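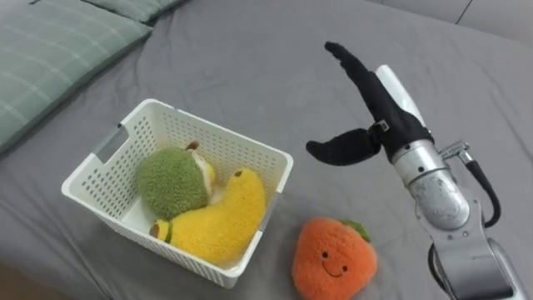 How long should the cable be on a home-built robot arm?

Long enough to reach with the arm fully stretched, plus a bit of slack at every joint. Measure it with the arm out straight and again with it folded right up, then go with whichever is longer.

I learned that with a ruined connector in March, so you can have it for free. Bit of a thread on wiring Alva, as a few of you asked.

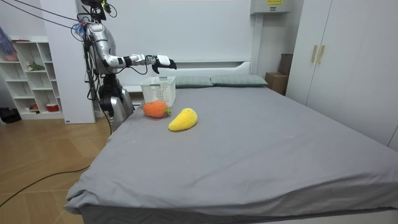

Subira Wanyama
@subirabuilds · May 10, 2025

So, cables. I spent ages on the hands and the joints and treated the wiring as a job for the last weekend. Big mistake! It took 11 evenings and I've redone the elbow twice.

First go, I pulled everything tight because it looked lovely. Then the elbow bent, the wrist plug popped out and the hand went limp. Sulked, had toast, started again.

Now there's a droopy loop under the forearm. Ashwin Menon at the Clulcombe workshop says it looks like a washing line (rude), but it moves with the arm and the plug stays in.

Velcro straps, by the way. I used zip ties the first time and had to snip 84 of the little beasts to swap one wire. Never again.

Also label both ends!! Masking tape and a biro will do. I labelled one end of everything and felt very organised until I was holding the other end.

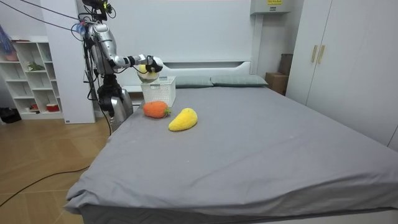 Reach is the thing I fiddle with most now. The shoulder has to hold the arm out level, and any pull from the cables shows up at the hand as a wobble. I use soft toys for practice so a dropped one doesn't matter. With the arm out sideways like that and the fingers curled round something small over the basket, I can look along the whole run from shoulder to wrist and see where it's dragging. The other arm just hangs there, so I work on one side at a time.

Someone asked about the long cable on the floor. I'd like it to go round by the wall, but I'd need another 2 metres and I'm too tight to buy it this month. I step over it. Mostly.

Obsa Admasu reckons I should put the whole lot in braided sleeve. Has anyone done that on a shoulder? Does it get stiff? I've got a 20 mm one in my basket and keep not pressing buy.

Next job is the bundle down the back, which is a proper bird's nest. Going to have a cup of tea first and then find the masking tape.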